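Plurneleo Book Group – minutes, August meeting

Started 7.15, bit late, kettle trouble. Last month's minutes agreed, no changes.

Book of the month: The Salt Ledger. Most had finished it, two gave up at page 128. Liked Pilar, the ferry chapters and the aunt. Less keen on Zaka – too good at everything, and the letters go on. Split over the ending. Half thought Issahaku knew all along, half said the author ran out of road. Average score six out of ten.
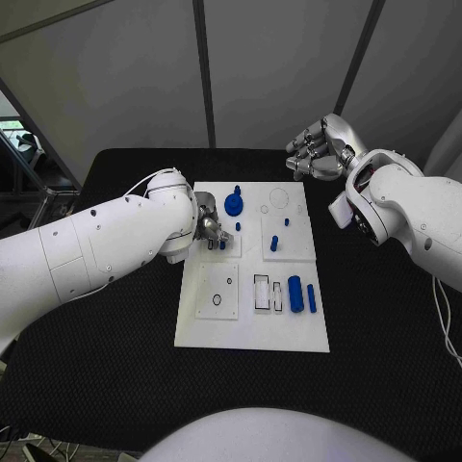 Minutes by Karen Whitlow, Secretary

Next book: three put forward. The long one is 810 pages so left for the winter, agreed on a show of hands. Going with the short storys, first 90 pages by next time.

Library can lend us 14 copies, large print to be asked for seperately. Please bring them back on time, we got a fine in spring.

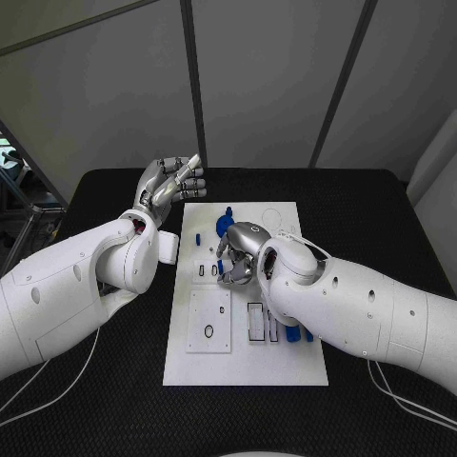

Also talked about starting earlier in winter – 6.30 suits those on the bus. Try it once and see. Biscuits rota is on the back of the door.

Next meeting Tuesday, usual room. Closed 8.50.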